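The **Lendamero open day** is a public demonstration of small robot arms, held each November at the Zevden workshop in Drekanden. It was started by the Dubey trust, which still pays for the hall. The most recent one drew 1,166 visitors.

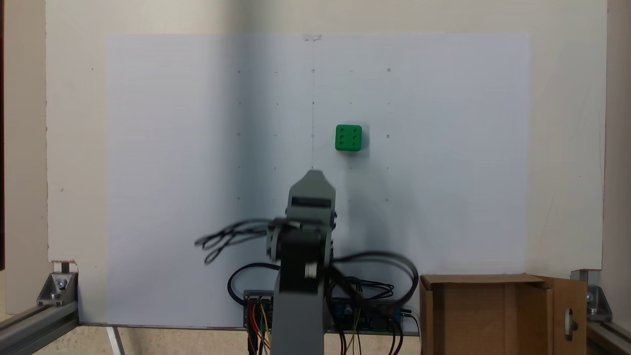 Entry is free, and the doors open at 2 pm. The main item is a sorting task on a marked table, run at intervals through the afternoon. Eight small circles drawn on the paper serve as reference points, and a green die is the usual object. Visitors may choose where it is put down.

## Demonstration

The arm has 3D-printed parts and servo motors. Two members of staff run each session, one at the table and one at the computer. 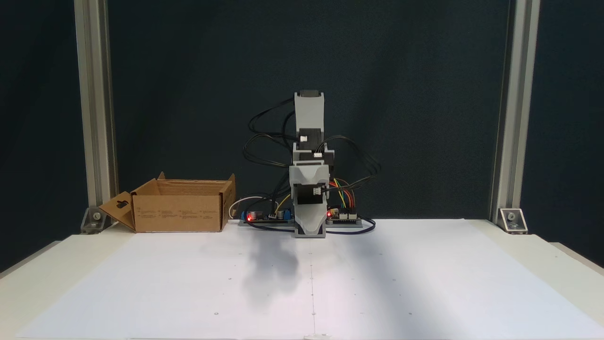

Sessions are short, and questions are taken between them. Children under eight must be with an adult. Zevden gives out the part files on request, but does not sell finished arms.
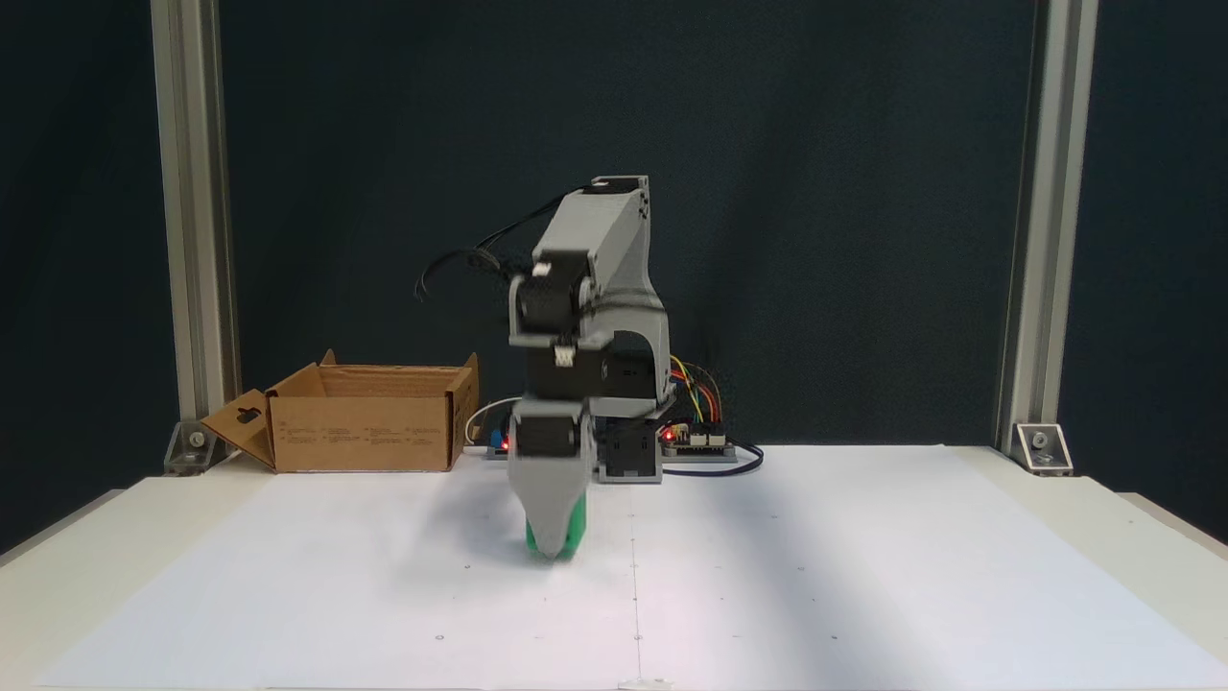
*This page was last edited in November.*

The task has two stages. The arm first closes its gripper on the object, then carries it to an open cardboard box beside the base. Missed grasps are repeated from the same spot.
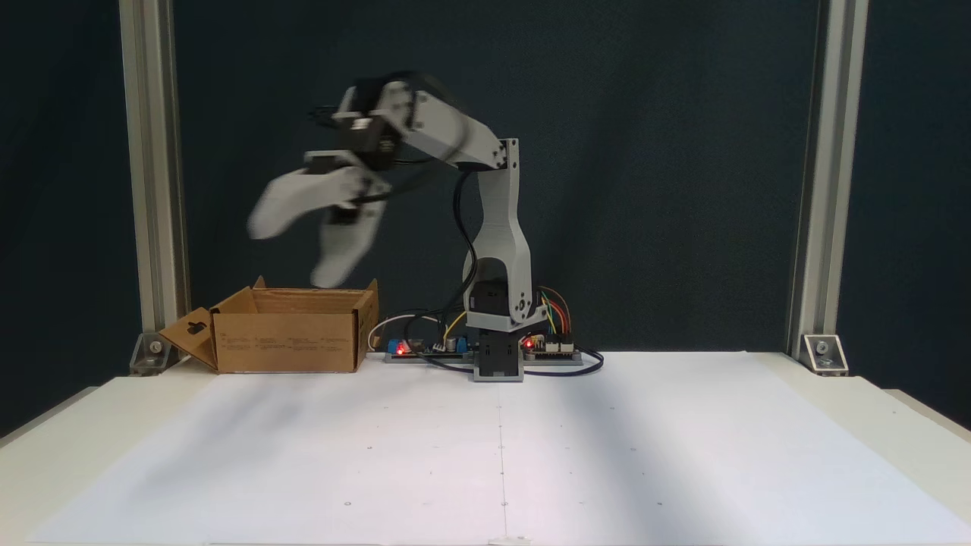
## See also

- Zevden workshop
- Drekanden
- Dubey trust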